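The fruit bowl problem

Everyone has one. The bowl on the table with the three soft things at the bottom and a lemon like a golf ball. I've had mine since I moved to Erkthorpe and I don't think I have ever once seen the bottom of it clean.

So. February, the worst month for fruit if you believe the supermarkets and the best if you believe Albertina Patrício, who has run the shop on the corner of Vornstead Road for longer than I've been able to cook. Citrus, she says. Stop buying strawberries in the dark. Buy citrus, put it on the table where you can see it and eat the lot by Thursday.

I went in for one lemon and came out with a bag I could hardly carry. Blood oranges, two sorts of mandarin, a grapefruit she more or less threw at me. She picks everything up before she sells it. Weighs it in her hand, no scales, a little bounce. Heavy for its size means juice. Light means it's been sat about drying out in somebody's lorry and you may as well eat the bag. Colour tells you next to nothing, she reckons – a greenish patch on an orange is fine, a perfect shiny one might be mostly wax.

"You hold it," she said. "Then you know. You don't need to squeeze, people squeeze, they ruin it for the next person."

I squeeze. I didn't tell her.
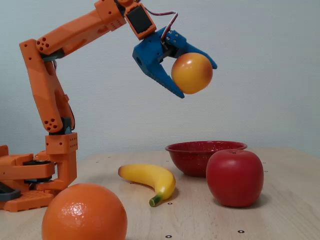
Back to the table, then, and what to do with the stuff once you've got it home. My first mistake, apparently, was the bowl. Too deep. Fruit at the bottom gets no air and carries all the weight, one bruise goes, then its neighbour, and you find out by smell. Ji-hoon Min makes wide shallow dishes in a unit behind the old bus garage and gets quite cross about this. His are hardly deeper than a dinner plate. One layer, nothing on top of anything. He had a go at selling a tall footed one a few years back under the name Clatix, all very elegant, and gave up on it after his own pears went off in the prototype.

"It looked lovely in the window," he said. "Terrible for a pear."

A shallow one is £364 if you want the big one with the speckled glaze, which I did want and did not buy. A tray does the job. I've been using an old baking tray with a tea towel on it and it looks alright, sort of. Turn things over when you walk past. Bananas somewhere else entirely, they set everybody off.

Oranges will do 10 days or so on the table in a cool room, longer in the fridge, but cold oranges taste of not much so get them out the night before. Mandarins go quicker. The thin loose skin, probably. Lemons I now keep in a jar in the fridge door and they last for ages, properly ages, and roll about less.

What I cooked: not a lot. Grapefruit under the grill with brown sugar, which my mum did and which I'd forgoten about for twenty years. Sliced blood orange with red onion, olives, too much black pepper. A cake with the whole mandarins boiled and blitzed, pips out first – I missed one and it was bitter, you could taste exactly where it had been.

And the rest just peeled, standing up, over the sink. By Wednesday night there was one orange left on the tray. Went back to Albertina's the next morning and she asked had I eaten it all. Nearly, I said. She gave me a look and handed me another grapefruit.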